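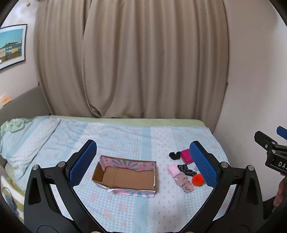 Where should a smart plug go in a bedroom?

On the outlet you can reach without moving furniture. Lamp, fan, small humidifier, all fine. Check the wattage on the back of the plug first, then the label on whatever you're plugging in.

Quick tips, more coming when I get time

1. Set it up near the router, then move it. My Pidby plug would not pair from the far room. Took 2 minutes in the hallway.

2. Name it something short. "Lamp" works. "Leen's reading lamp left side" does not, the speaker gets it wrong evry time.

3. No space heaters. Even if the box says 2,000 watts. Straight into the wall, always.

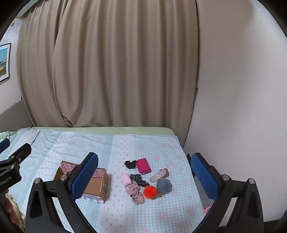

4. Schedules. Lamp on at dusk, off at 11. Redo them in November when the clocks change if your app doesnt follow along. Naltia app does, Boteck one didn't for me.

5. Plug blocks the second outlet? Flip it to the bottom socket. Or get a short extension cord, the flat kind.

6. Lost wifi after a power cut? Hold the button til it blinks, add it again. Old schedules usually come back.

Tip 5 from Rima Tannous, thanks!

Updated January 5, 2019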